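Zinenow Privacy Phone Pouch, Large
Item no. 1684
Made by Mono

In stock. Usually leaves our Figueroa warehouse within 14 days.

If you have spent any time reading the news over the past few years, you have probably had the same uneasy thought many of our customers had before they wrote to us: my phone goes everywhere with me, and I have very little idea who it is talking to. We hear it from people who work in embassies and trade offices, from reporters who cover them, and from plenty of ordinary folks who simply like the idea of being out of reach for an evening. The Zinenow pouch was made with all of them in mind, and we are very fond of it.

The idea is an old and simple one. You drop the phone in, fold the top over twice, press the closure flat, and the lining keeps radio signals from getting in or out. Calls go to voicemail, messages wait their turn, and the phone stops checking in with nearby towers until you take it out again. There is no app to set up and no battery in the pouch to charge.
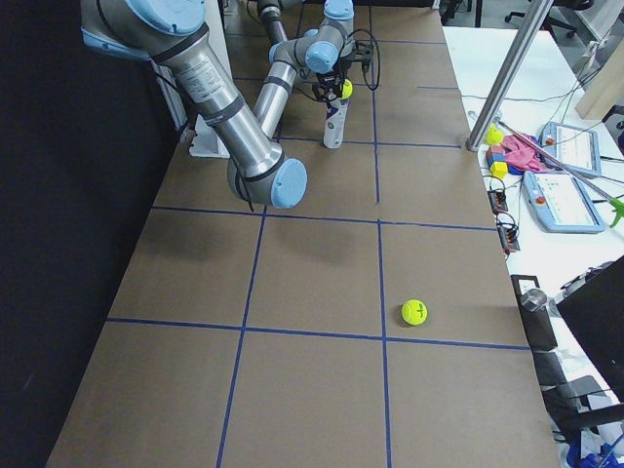
The large size is the one we recommend to most people. It takes any current phone with its case on, and there is usually room beside it for a passport or a spare key fob. If you carry a small tablet, please look at the Lutitz sleeve instead — it has the same lining and a wider mouth, and you won't have to wrestle with the corners.

A word about the closure, because it's where nearly all the questions come from. The pouch only does its job when it is folded all the way, both times. A single fold will often let a weak signal through, and then a customer calls us (quite reasonably!) to say that the thing doesn't work. Try it at home first. Put the phone in, close it up, wait a minute or so for the network to notice, and call yourself from another line. If it rings, open the pouch and fold it again a little more firmly.

We would also like to be plain about what it can't do. A pouch does nothing about what is already stored on your phone, and it can't stop the microphone from recording something and sending it later, once the phone is back out on the table. For a truly private conversation, leave the phone in another room. Delegations have been doing that for years, and it costs nothing. 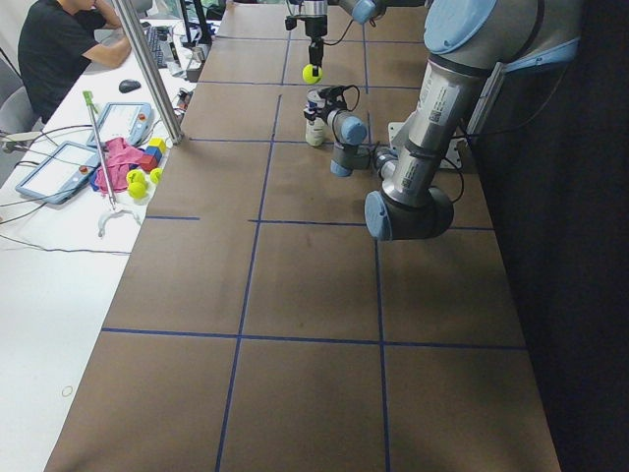

Caring for it is easy. Wipe the outside with a damp cloth and let it dry open. Please don't machine wash it, iron it, or fold it sharply in the middle, as the lining can crack along a hard crease. With daily use, most customers get about 27 months out of one before the lining starts to wear at the fold. It's a good habit to repeat the phone call test every month or two.

Details
Size: large, fits phones with case
Color: charcoal or sand
Closure: double fold with hook and loop
Lining: two layers, sewn in
In the package: pouch, printed instructions, cloth storage bag

Returns
Send it back within 21 days if it isn't right for you, even if you have used it. We only ask that you include the storage bag. Refunds go to the card you paid with.

Ordering for an office or a newsroom? Write to us before you check out and tell us how many you need, and we'll work out the shipping together.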